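Cloth handling at Toton: demonstration gallery

Kavanagh project, bimanual garment set
Text: Maeve Ó Briain. Collection lead: Todor Popescu.
Last updated 29 Aug 2024

The Kavanagh set is a collection of teleoperated demonstrations for learning to handle clothing with two arms. It was recorded at our Toton room and is used to train the folding policy that Stalteck will run on its own cells. The set holds 3062 episodes. Of these, 1221 have passed review and carry full phase labels. The rest are either waiting for review or have been kept as failures with a reason code.

An episode starts when the operator takes control of both arms and ends when the operator releases them. Length is capped at 45 seconds. Longer attempts are cut at the cap and filed as timeouts, even where the fold was nearly done. The cap was set in December, after the first training runs showed that long episodes were mostly hesitation and re-grasping.

Each episode contains joint positions and commanded targets for both arms, gripper opening, and the video streams. All streams share one clock. Episodes with a gap in any stream are dropped at import and do not appear in the totals given here. Gripper force is logged where the hand supports it, but the values have not been calibrated between hands and should not be compared.

Start states are varied by hand. The operator draws a card that gives the garment, its rough position and its state: flat, half folded, bunched or hanging. The card number is stored with the episode. Bunched starts were added late and are still thin in the reviewed part of the set. Anyone training on the set should weight by card group or accept a policy that expects a mostly flat garment.

Labels are applied after recording with the Tamberg tool. Five phases are used: approach, grasp, lift, place, release. Two labelers mark each episode separately. If their boundaries differ by more than 2 frames, the episode goes back to Todor for a final decision. Most disagreements are at the start of lift, where fabric moves before it leaves the surface.

Gallery 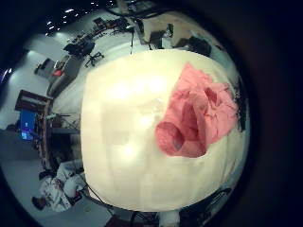
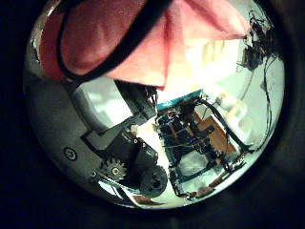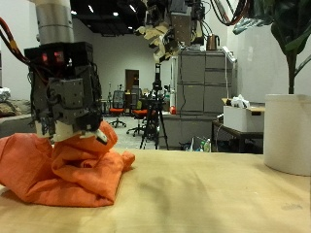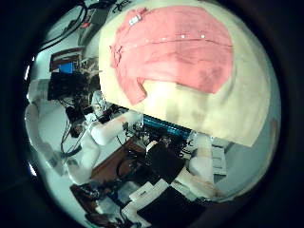 Wrist views are the main input to the grasp phase of the policy, and their quality sets the limit on what the labelers can mark. The lenses are very wide, and the images are stored as recorded, without correction. An undistorted copy was made for one early batch and then abandoned, as it discarded the outer part of the view. That outer part matters in two-arm work. In the last gallery image, the salmon-pink shirt is spread on the cream panel and two white arms show at the side and below it in the same view. A crop around the shirt would lose both of them. The second image is the opposite case: pink cloth hangs across the upper part of the view, with the black finger assembly just under it, and very little of the garment's outline can be used. Labelers are told to mark views of this kind as partial and to take the phase boundary from another stream. A partial mark does not count against the episode in review.

Color is a known weakness. Garments in the reviewed part are mostly plain, and an early grasp model found edges by color contrast alone. It performed poorly once the garment and the surface were close in tone. Patterned and white items have been requested for the next round, along with a second surface color.

File layout

One folder per episode, named by card number and sequence number. Video is stored per stream, state data in a single table, labels in a separate file so that they can be revised without touching the recording. Failed episodes use the same layout, with the reason code in the label file. Reason codes in use are T (timeout), D (dropped garment), S (slip at grasp) and O (operator stop).

Known issues

Card numbers are missing from the first batch. They were filled in later from the video and are flagged as estimated.
Release is labeled late in about 45 episodes where the fabric stuck to a fingertip after opening. Corrections are in progress.
The gripper opening value is inverted on the left arm in all episodes recorded before the December change. The import script handles this. Custom loaders must do it themselves.

Requests for access and label corrections go to Todor Popescu. Please quote the episode folder name in full.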